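Usberg Table Top, Light Wood | Rollurik

Tables > Tops and Surfaces > Usberg

Item 3311
In stock at the Fulla store

We carry a lot of table tops and we don't love all of them. The Usberg stayed on our list after a long argument, mostly over the finish. The maker's sheet calls it "everlasting," a word we have crossed out of every product page we run. A table top is a piece of wood people put hot cups on. It will show that sooner or later.

What you get is a pale blond surface with long, wavy grain. The streaks go from cream to light tan to a slightly darker honey brown, and they vary from one top to the next. If you order two and expect them to match, you will be unhappy. We tell people this on the phone and they order two anyway.

The maker also says the surface "hides everyday marks." We doubt it. Light wood shows specks, and it shows smudges even more when the sun comes in low. In daylight the middle of the top can look a bit washed out, so the color you see at noon by a window won't be the color you see under a kitchen lamp.

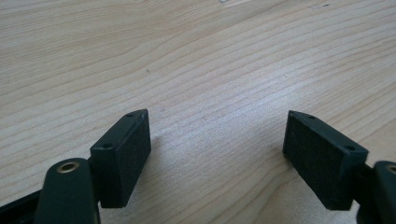

Small marks in the wood are not treated as a fault under our return rules. A dark speck or a faint pale spot is normal for this item and we won't swap a top over one. Cracks, lifting edges and dents from shipping are another matter — send us a note within 9 days and keep the box.

Care: wipe with a damp cloth, then a dry one. No scouring pads. The Chou oil that gets suggested at checkout is optional. Areeba Minhas in our returns office tried it on half of her own top in June and could not tell the halves apart by the end of the month. Buy it if you like the smell.

Legs are sold separately. The "fits any leg" line on the carton is not true, so check the hole spacing on yours before you order.

Customer notes

Nokuthula Hendricks, 12/1/19
Bought it for a sewing room. Nice grain, better than I expected from the web page. I was told it would not need anything under it and I still use a mat — I don't trust the finish with an iron nearby. One corner of the carton was crushed but the top was fine.

Reply from Rollurik: Keep the mat. We would too.

Delivery is free on orders over $500. The Usberg alone won't get you there.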